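Drulla 90 Cable Wrap
Spiral sleeve for loose leads, sold by the coil
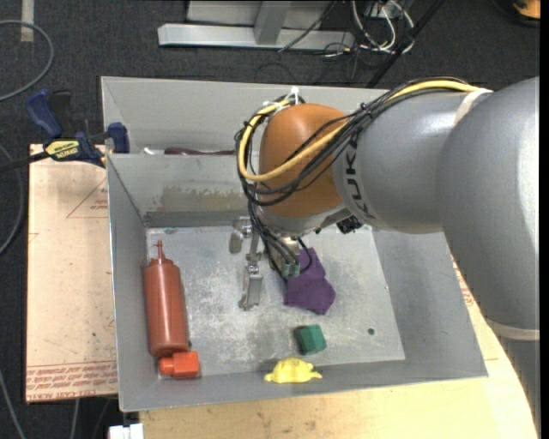
Cable wrap is one of those things every shop sells and few people think hard about. Most makers claim theirs will last for ever. I doubt it, and I've been stocking the stuff long enough to have a box of split ends under the counter.

The Drulla 90 comes in a 6 metre coil. The packet says it will go on "in seconds". Allow a few minutes per metre, more if your thumbs are cold. It does grip well once it's on, and you can bring a lead out partway along without cutting anything.

Drulla says it has been bent 2,074 times without cracking. Why they stopped there I couldn't tell you, and they haven't answered my email. The older Otano wrap made no such claim and held up fine behind my own desk.

Colours: black or grey
Coil length: 6 m
Weight: roughly 700 g
Fitting tool: included, easily lost

Don't pay extra for the Flornon "pro" version unless you like the printed box. I've had both apart and can't find a difference.

Cut coils can't be returned.

Page by Kumaresan Pai, Nyaga Supplies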